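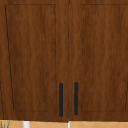
Re: [skokus-list] Cabinet door episodes, how many do we keep?
From: Youssra Ezzat
Date: 12/7/21

Hello everyone,

Thank you for the patient notes on my last batch, and sorry for the slow answer – I wanted to look through the kitchens again before I wrote back.

> The Jaramillo kitchen worries me. Both doors have the same
> wood and the same black handles, right next to each other
> by the seam. How does the model know which one we mean? And
> do we really need 3000 runs of it?

It's a fair worry! With the handles that close, the words have to do the work, so I've gone back and made every instruction say "left door" or "right door" in full. Before that, 766 of them only said "open the cabinet", and I'd rather fix those by hand than lose them.

As for the number, I think 2000 is plenty for this kitchen, split evenly between the 2 doors. Let's give the rest to Prenham, where the wood is paler and the handles run sideways. Please keep the starts where the doors are shut and the arm is still out of view, too. I know they look dull, but the model needs to learn how to begin.

If anyone has a script for swapping the tile colors in Virnetti, I'd be so grateful for a copy.

Warmly,
Youssra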